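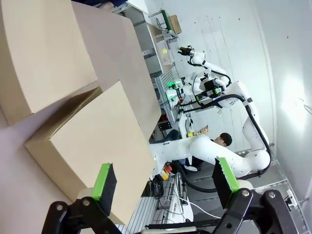 Olum handoff fault

From the Jonevia Automation Wiki

The Olum handoff fault (also late-release fault, or just "the hold") is a failure in two-arm robot cells running the Olum coordination software. One arm is told that its partner has let go of a part or box when it hasn't. Both grippers stay closed, the first arm starts its next move, and the two arms pull against each other through whatever they are holding. Mostly ends in a protective stop. Sometimes a torn carton, sometimes a bent finger bracket.

The fault was first written up at the Jonevia packing lab, where Olum was used for box filling and tray loading. Reports from other sites came later and not all of them are the same thing, see Similar faults.

Contents
1 Background
2 What happens
3 Cause
4 Discovery
5 Safety
6 Fixes
7 Similar faults
8 Open questions

Background [edit]

Olum runs two arms off one shared task list. Each arm has its own controller and its own gripper, and Olum sits on top and passes messages between them. The version affected is 2, all builds before the April patch. Version 1 did not share a task list and could not hand off at all, so it isn't affected.

Typical jobs are dull ones. Open a carton, hold the flaps back, put a tray in, pass the carton over. The arms work inside each other's reach for most of the cycle, with people at benches close by in many labs. Grippers are usually plain two-finger parallel types with soft pads. The pads matter here. A soft pad grips cardboard well and goes on gripping for a short time after the motor has backed off, more so when the pad is new.

Benjelloun, the integrator that sold most of the Jonevia cells, shipped them with handoff turned on by default.

What happens [edit]

A normal handoff has four steps. Arm A holds. Arm B closes. A opens and reports open. B moves off.

In the fault, the third step is reported but not done. The log reads clean, with a release message, a timestamp and no error. B moves off with A still attached. Force climbs on both wrists until one controller trips, and which one trips first depends on which has the lower limit set. On lightly loaded cells there may be no trip at all, the carton just slides out of one set of pads, and the run is marked good. These silent cases are thought to be the larger share but by their nature they are poorly counted.

Signs that operators have reported:
Carton corners crushed on one side only
A flap torn at the fold
A short squeal from the pads
Arm A arriving at its next pose slightly off and correcting
Tray sitting crooked in the box after a run marked good

The crooked tray was for a long while blamed on the tray supplier.
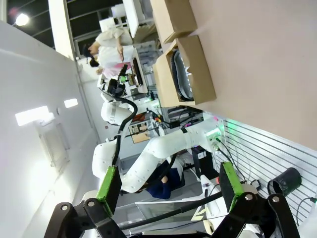

Two-arm work at the table. Open carton with a black tray-like object inside, second arm reaching across.

Cause [edit]

Two causes, stacked.

The first is in the software. Olum marked a gripper as open when the open command was accepted by the controller. It did not wait for the finger position to come back. On a fast link the gap between the two is small and the fingers are nearly always open by the time anyone cares. On a busy link it isn't small. The Jonevia cell showed a delay of 74 milliseconds between the accepted command and the first real finger movement, and arm B was free to go for all of it.

The second is in the gripper settings. Sunov, whose finger drive was fitted to both arms, has a "gentle open" mode meant to stop light parts from being flicked. In that mode the fingers back off slowly at first. Good for small parts. With a carton wall between soft pads it means that the fingers are moving, and reporting movement, while the carton is still held.

Either one alone rarely gives trouble. With both, the fault shows up often enough to be made to happen on purpose. The Jonevia group ran 247 handoffs with gentle open on and heavy network traffic, and got the hold in 27 of them. Same set with gentle open off: two.

Cable drag was suspected early on, as the loops along the arm links do pull at full stretch. Ruled out. Swapping the cable routing changed nothing.

Discovery [edit]

Adhiambo Muriithi, then a test engineer at the lab, found the mismatch while looking for something else, a timing problem in the box-opening step. She had plotted finger position against the release message and the two lines did not meet where they should. Her first note was filed as a logging bug and closed. She reopened it with force traces from both wrists, which showed the same spike on each arm in opposite directions. It was not closed again.

A bent bracket from the same week was later matched to one of the runs in her plot. The bracket had been put down to a bad crash recovery by the night shift, who were not pleased and said so in the ticket thread. The thread is long.

Muriithi's write-up is still the main source for this page. It also has the test script, which works on unpatched builds only.

Safety [edit]

No injury has been reported. The worry is what happens when the hold ends. Two arms straining on one carton store energy in the joints, the pads and the board, and when the carton tears or slips both arms jump a little before control catches up. The biggest jump on record was 68 mm, measured at the fingertip. That is enough to reach a hand resting on the edge of a shared table.

Two habits made it worse.

Reaching in. Operators saw the arms "stuck" and reached for the carton to free it. Don't. Press the emergency stop first and then look at how the fingers sit. The stop cuts drive power but the brakes lock the joints where they are, so the strain stays in the system until someone opens a gripper by hand. Open one gripper only, from the side, with the other hand clear of the gap between the arms.

Restarting from the pendant. After a protective stop, unpatched Olum offered "resume", and resume carried on with B's move. The arms then pulled again, from an already loaded state. Resume should not be used after any stop during a handoff. Clear the task and home each arm on it's own.

Reach of the stop button is a separate matter and depends on the cell. At Jonevia the risk review asked that anyone seated within reach of either arm have a button they could hit without standing up.

Fixes [edit]

Software. The April patch makes Olum wait for a finger position reading past a set gap before it tells arm B to go. The default gap is wide and adds a noticable pause to each cycle. Sites have complained. The gap can be lowered but the patch notes say to retest with the thickest carton in use, not the thinnest.

Settings. Turn gentle open off for any grasp that will be passed to another arm. It can stay on for solo placing. The setting is per grasp on newer Sunov drives and global on older ones, check before changing it.

Force check. Optional and off by default. Arm B makes a very small test pull before the full move, and if the wrist force goes up, it stops and waits. Catches the silent cases too. Slow, though — most sites run it only after pads are replaced.

Workaround for cells that can't be patched: put the carton down. Arm A places it on the table, opens, backs away, and B picks it up from there. No handoff, no fault. Several sites have stayed on this since and see no reason to go back.

Similar faults [edit]

Pad stick. The fingers are fully open but the carton clings to one pad, usually from tape glue. Looks alike on video. The force trace is much smaller and only one wrist sees it. Clean the pads.

Double grasp. Both arms are sent to the same carton by mistake. A task list error, nothing to do with release timing. Fixed in a different build.

Early close. Arm B closes on a flap and not on the wall. The carton folds. Often reported as the hold, especially on open boxes with the flaps out.

Open questions [edit]

Whether older logs can be searched for silent cases. Without force traces probably not.

Whether the fault can happen with suction grippers. One report, no data attached.

Page last checked 17 October 2026. Section on the force check needs numbers from a second site.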